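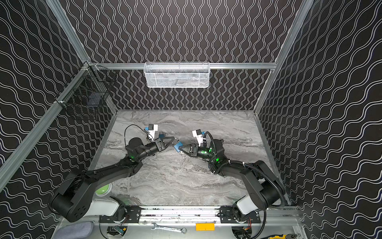 Workshop Tips > Robot Benches > Small Parts

Search tips and how-tos Go

Padlocks and keys on a two-arm bench

July 28, 2024

These notes come from the padlock study at the Molby bench in Brundton. We ran 600 trials in June to find out whether it helps to let the arms hold a lock between them, or whether one arm should work on a lock left lying on the table. Holding it with both grippers did better. Missed key insertions fell from 57 to 37 over the same number of trials.

Use small locks with a plain body in one solid color. Blue reads well against gray marble-pattern tops. Brass keys got lost in the brownish veins in our early tests, so we went to silver and dark ones.

Check the wrist view before every session. You want the body, the shackle and the key all visible with the finger open. If the housing hides the bottom of the lock, tilt the camera mount a little and tighten it again.

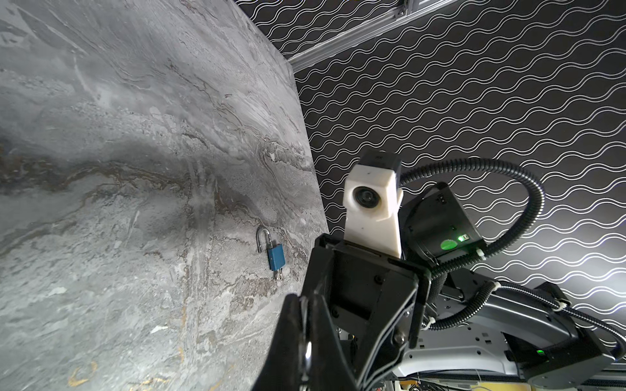 Wrist view of an open padlock, with the key at the bottom of the body.

Tie the conduit down with zip ties, but leave enough slack for a full wrist turn. A tight cable pulls the wrist off line at the end of its travel — we lost almost a full day to that.

Change the layout between trials. With the locks always in the same spots, the Darwish policy learned the spots and did badly when we moved anything. Seven layouts were enough for us. Put some keys close to a lock and some off to the side, and let an arm partly block one now and then.
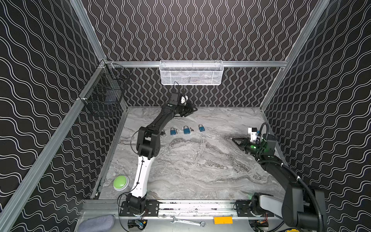
Three locks and two keys set out between the arms.

Patterned wall panels are worth the trouble. Keep the same ones up for the whole study. The group in Brokurport changed theirs halfway and had to throw out the first half of the data.

Keep wrenches and blocks on the ledge in front of the rail and off the tabletop. Wipe the gripper fingers at the end of the day. Spare keys go in a labeled bag.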